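Benedikt Reinholz on the Theater Novel He Put Away Twice

2023-12-07

Benedikt Reinholz wrote the first chapter of The Prompter's Box in October of a year he would rather not name. He was working nights at a hotel desk then, and he wrote on the back of check-in forms.

"It was a different book," he says. "It had a murder in it. I took the murder out and there was almost no book left, so I had to go find one."

The novel, out now from Adbridge, follows a prompter named Lene Wegener through 44 years at the Kastum, a playhouse in the river town of Cletholm. She sits under the front of the stage and feeds lines to actors who forget them. She is never seen by the audience. When the Kastum closes for good, she is the only person left who knows every play by heart, including several whose scripts were lost when the cellar flooded.

Reinholz says the idea came from an aunt who worked in a theater box office and could do whole scenes at the kitchen table. "She did all the voices badly. She had only ever heard the plays through a door."

Cletholm doesn't exist, though readers have written to tell him which town it is. He has had letters naming five places, two of them nowhere near a river. He drew a map early on and kept it taped inside a closet. The Kastum got a floor plan of its own, with the trapdoor, the paint room and the stairs Lene uses to reach her box.

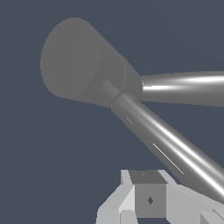
"I needed to know how long it took her to get from the street door to her seat," he says. "In the first draft she did it in one sentence. Then I worked it out and she had to go down, across and up again, and she'd be out of breath. That changed how she talks in the opening scene."

The first full draft ran to 687 pages. His editor sent it back with a note saying that Lene did not appear until page 90. Reinholz put the manuscript away for two years, cut most of the town history, and put it away again when his daughter was born. What survived of the history is the founding of the theater in 1758, which takes up three pages, and a fire that other characters keep bringing up and getting wrong.

He isn't sorry about the cuts. "There was a chapter on how the curtain was made. I liked it a lot. My wife read it on a train and got off at the wrong stop, and I thought that was a good sign. She told me later she'd been asleep."

The book is told in 13 parts, each named for a play in the Kastum's repertory. Reinholz made up all the plays. He wrote out full scenes for four of them, and for the rest he has only the lines that actors forget. Some of those lines come back late in the novel, when Lene is living with her sister and starts saying them out loud in shops.
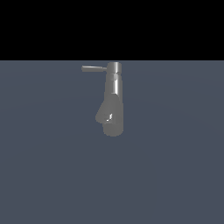
Asked whether Lene is supposed to be losing her mind at that point, he takes a while to answer. "I wrote it so she knows what she's doing. Some people read it the other way. My editor did. We left it alone."

The sister, Agathe, gives the second half of the book most of its comedy. She has no interest in the theater and has been to the Kastum once, for a coat she left there. Reinholz says she was meant to have one scene. He kept her because she asked the questions he would have asked, such as what Lene was paid.

"Not much," he says. "I did put the number in. Then I took it out, because I'd have had to explain the money for every decade."

He is working on something shorter now, set on a ferry, with four characters and no theater. He has written the ending and a piece of the middle. The check-in forms are gone, and he types at a desk in the hallway, where the phone used to be.

The Prompter's Box is available in hardcover from Adbridge. A paperback will follow next fall.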